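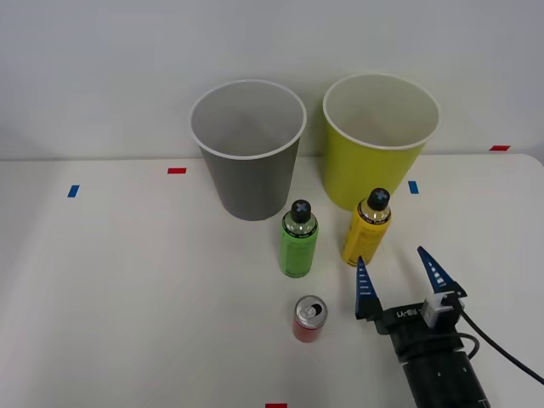 4.2 Sorting drinks containers at the Cirholm refreshment table

This section applies to paper cups, plastic bottles and small cans returned to the table after use. Staff should read section 4.1 before starting.

1. Stand all returned items upright on the white table top, with the cups towards the wall and the can nearest the front.

2. Check the inside of each paper cup. The grey and the yellow-green cups are handled in the same way; the colour has no bearing on sorting.

3. Stack empty cups by size, open end up. A stack must not exceed 12 cups.

4. Unscrew the black caps from the green-label and yellow-label bottles. Empty any remaining liquid into the sink, then replace the caps. Labels may be left on.

Note: Bottles go into the Lelow crate, which holds 36. Full crates are to be exchanged at the service door.

5. Empty cans whose pull tab has been lifted and place them in the Skostel bin. Unopened cans are returned to the store cupboard.

Caution: The opening of a can may have sharp edges. Do not put fingers inside, and do not crush cans by hand.

6. Wipe the table top with a damp cloth and leave it to dry.

Replacement crates are ordered under item number 486.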